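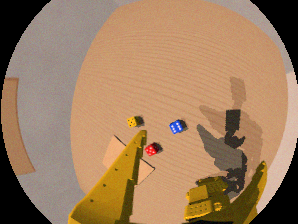

**Garage & Projects > Engines & Swaps**

# Anyone daily driving a swapped wagon? Talk me through the cooling side

**Carmela Mateos**

Hi all! Longtime reader, first real post. I finally bought the wagon I've been boring my family with since last June, and I love it more than is reasonable. It's a rear-drive brick of a thing with a turbo four already swapped in by the previous owner, who did really tidy work on the mounts and the wiring and then (as far as I can tell) ran out of steam when he got to the cooling.

What I've got: a Zusato aluminum radiator, one electric fan on the engine side, no shroud, and an intercooler mounted right in front of the lot. The fan is on a toggle switch under the dash. There's no expansion tank, just a cap on the radiator and a hose going into a plastic bottle.

On the highway it's perfect. The needle sits just under the middle and never moves, even on the long grade outside town. In traffic it starts creeping up after a few minutes. I turn the fan on and it slows down but doesn't come back until I'm moving again. It has never boiled over and I've always pulled off before it got close. The coolant level stays put overnight and the oil looks clean.

I want to drive this car to work every day, 42 miles round trip, with a nasty stretch of stop and go at about 5:30 in the afternoon. I've been pricing a bigger radiator from Skaltari, but it means cutting the front panel and I'd really like to avoid that. Is the radiator too small, or should I be looking somewhere else first? And would you keep the toggle switch or get rid of it? I'm handy with basic tools and don't mind soldering, but I can't weld.

Thanks in advance, and if you have one of these wagons please post it, I can't get enough of them!

---

**Lucía Montoya**

Oh, I love this. Welcome to the club, and please don't cut that front panel yet!

If it stays cool on a long grade at highway speed, the radiator can get rid of plenty of heat when there's air going through it. Your trouble shows up when the fan has to do all the work. I'd spend my money and my Saturday-type energy on airflow first, and you may find the radiator you have is fine.

I'd start with the shroud. A bare fan bolted to the core only pulls through the circle right behind the blades, and the rest of the radiator just sits there. Mine was set up the same way when I got it. I made a shroud out of thin aluminum sheet, bent over the edge of my workbench with two pieces of angle iron and a rubber mallet, no welding at all, just rivets and a strip of foam around the edge where it meets the core. It took me 3 evenings and it's ugly as sin from the back. In the same traffic, on the same road, my gauge stopped climbing. I was grinning at every red light!

While you're in there, check these:

- Fan direction. Hold a sheet of paper at the front of the car with the fan on. It should get pulled toward the grille. I have seen a swap with the fan wired backward, and it behaved just like yours (great on the highway, sad in town).
- Voltage at the fan plug while it's running. Long thin wires through a dash toggle can lose a lot on the way.
- The gaps on each side of the intercooler and over the top of the radiator. Close them up with foam or sheet so the air can't sneak around.
- Trapped air. Park nose up, heater on full, and bleed it properly after any work. Let it cool all the way down before you touch that cap, please.

On the toggle: get rid of it, or at least demote it. Fit a relay and a thermostatic switch in the radiator so the fan comes on by itself, and keep your toggle as an override. You will forget it one day. I did, with a carful of groceries and the radio up. I used a Delico relay kit, mainly because the shop by me had it on the shelf, and any decent one with a fuse close to the battery will do the job. Match the fuse to your fan's draw and the wire you use.

If you've done all of that and it still creeps, then think about a second fan or the bigger core. I have a Hägglund dual fan set sitting in my parts pile that I never ended up needing, and I've put 324 hours of hobby time into this car (yes, I keep a log – don't judge me) so believe me, if there was an excuse to fit it I'd have found one.

Post pictures of the shroud when you make it!

---

**brickhauler**

Thermostat. Change it, they're cheap. Had one that only opened halfway and chased it for 2 months. Also get a real temp gauge, the factory one lies in the middle.

---

**Carmela Mateos**

You are both wonderful. I went straight out with a sheet of paper and the fan does pull the right way, but it barely held the paper up, so I put the meter on the plug and I'm losing well over a volt between the battery and the fan. Relay and new wiring this week, then the shroud. I've ordered a thermostat too, and a proper gauge with its own sender. The front panel is safe for now – I'll report back once I've sat through some rush hour!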